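Chapter 7
When the Grip Fails: Dropped Objects, Silent Faults and Safe Stopping

By the end of this chapter you should be able to:
explain the difference between a fault that a machine reports and one that it does not;
read a simple event log and place the start of a fault in time;
say what a safe stop must do when a gripper is holding something;
write a short fault report that another person can act on.

Opening case: the Sketton trials

In April a small teaching laboratory at Sketton began a long series of handling trials. A single arm with a two-fingered gripper was to pick up light objects, move them across a worktop and set them down, and to do so without a person guiding each movement. The plan called for 2000 cycles. The laboratory was led by Tsehay Moges, and the control program had been supplied by a firm named Brurnolico.

The first 900 cycles gave no cause for concern. During the next set, objects began to fall before they reached the place where they were to be set down. The program did not report a fault. It recorded each of these cycles as complete, opened the fingers over the correct spot and returned the arm to its starting position. On the log, a cycle in which the object had been dropped looked the same as one in which it had been delivered.

The drops came to light when Ciarán Noonan, a technician, compared the log with the objects left on the worktop at the end of a session. He asked for the trials to be halted. Dymphna Sheehan, who was responsible for safety in the building, agreed to this within the hour and had the supply to the arm locked off.

The inquiry that followed found two causes. The first was mechanical: a fixing screw in the finger drive had worked slightly loose, so that the fingers closed a little less firmly than the program assumed. The second lay in the program itself. It judged a grip to be good if the fingers had received the command to close. It made no check on whether anything was between them.

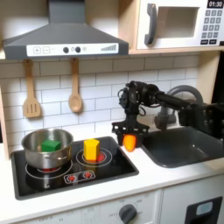

Neither cause would have been serious alone. A loose screw is found quickly if the machine reports a poor grip, and a missing check does little harm while every grip is sound. Together they produced what is known as a silent fault – one that continues without any warning to the people who depend on the machine.

The inquiry also raised a question about stopping. When the emergency stop was tested, the fingers opened as the power was removed. With a light object this matters little. With a heavy, sharp or hot one, a gripper that lets go may create a danger greater than the one the stop was meant to prevent. We return to this point in Section 7.3.

Before you read on

Consider what the log would have needed to record for the first drop to be noticed on the day it happened. Note down your answer and keep it for the exercise at the end of Section 7.2.

7.1 Reported and silent faults

A reported fault is one that the machine detects and makes known, whether by a light, a sound, a message or a stop.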